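Lilwood Home Robotics
Progress report to the Donnelly Fund, second period
March 19, 2024

Hi all,

I'll get the bad part out first. We lost 22 working days this period to a fault in the left arm, and the tidying milestone is going to slip. Money is fine, the robot is fine now, and no one was hurt. But you asked us to be straight with you when things go sideways, so most of this report is about the thing that went sideways.

Short version: the wrist on the left arm kept tripping its force limit during low reaches. It would go in under a shelf, stop dead, and hold there with the brakes on until one of us came over and cleared it. That part is what it's supposed to do. The trouble came on the third of those stops, when the brake let go early and the forearm dropped onto the shelf below. It made an awful bang and left a dent in the board (we've since swapped the board out). I hit the stop button, we powered everything down, and I wrote it up that same afternoon as a safety incident. You should already have that form.
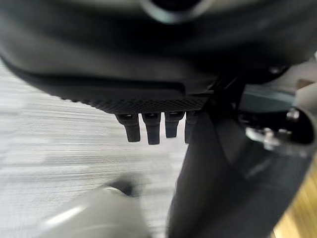
The low reach is the hardest thing we ask of this arm. The wrist has to travel close to the floor, and whatever the hand is meant to find is often tucked in beside something much bigger. The wrist camera doesn't get much help down there either. Look at how the carpet smears into streaks while the row of black prongs under that dark housing stays fairly readable, and the gripper's own finger is just a pale blur in the corner. Our software was treating blur like that as a surface, deciding it was closer than it was, and braking hard. Do that enough times and you wear on the brake, and I'm now pretty sure that's how we got from an annoying bug to a falling arm.

We went through 2,974 logged reaches to check the idea. The hard stops bunched up in the low ones, with 31 in all, and hardly any at table height. Himaleck, who supply the brake unit, took the old one back and sent a replacement without any fuss, which I appreciated — I'd been bracing for a long argument.

So we did 3 things. The new brake is in. Wrist speed near the floor is capped, and a blurry reading can't trigger a hard stop by itself anymore; it has to agree with the force sensor. And no one goes inside the taped area with the arm powered, even to clear a stop. I'll admit we'd gotten sloppy on that last one.

Since then we've been back on the shoe rack, our standard test from the original plan.
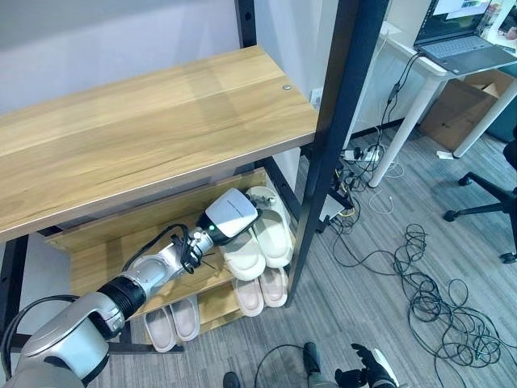

Photo: Lilwood Home Robotics, project files

The rack is a good test and a mean one. The hand has to get in between the top board and the lower shelf, with a post on either side, and slides are awkward things to grab, especially when one is tipped up against the other like the white pair. The pink ones on the floor under the rack are the real low reach. We're running those at the capped speed only for now. It's slow! I'd like to bring the speed back up, but I want a longer clean stretch behind us first.

While writing up the incident I also noticed how many cables we've let pile up on the carpet near the desk. They had no part in the fault, but they're a trip hazard, and getting them into a floor cover is on my list for this week.

What this does to the plan: the tidying milestone moves to September. The home trial at the Brillon apartments stays on hold until the outside safety check is done, and I won't ask you to release that payment before then. There's no request for extra funds in this report.

One thing I do need from you is a yes or no on the new milestone date, so I can book the safety check.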